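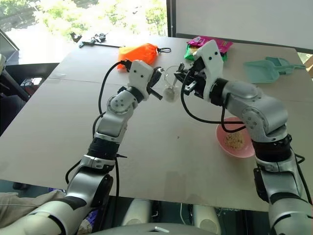
Opinion > Home Life > The Table

My mother owned one table and it was for eating. You sat, you ate, you wiped, and after that it stood there with its arms folded until the next meal. Mine has a drawstring pouch on it, a snack packet, a glass with a spoon standing in it held just above it and a plastic bowl, and I would like to argue that mine is the better table.

The tidiness people disagree. I have read Hosetti's little book on clear surfaces, all 587 tips of it, and tip 7 is that a spoon must never be left in a glass. Where it should wait between stirs he doesn't say. On a saucer, I suppose, so that you can wash a saucer too.

Ha-rang Choo, who lives downstairs and has opinions, holds that a big table only breeds clutter. She bought a small one from Vallis and now keeps her clutter on the chairs. When I visit I eat standing up, next to a seated pile of mail.

People don't leave things out from weakness of character. They leave them out because they are coming back. The snack is half a thought – you'll want more of it at four o'clock. A pouch that gets put away is a pouch you will hunt for in November, swearing, with your coat on.

I do have limits. Food in a bowl should be eaten or covered by bedtime, and a glass that has been out for two days is no longer a drink. Past that, leave the table alone. I paid 1,186 dollars for mine, delivery extra, and I didn't spend that kind of money to look at the top of it.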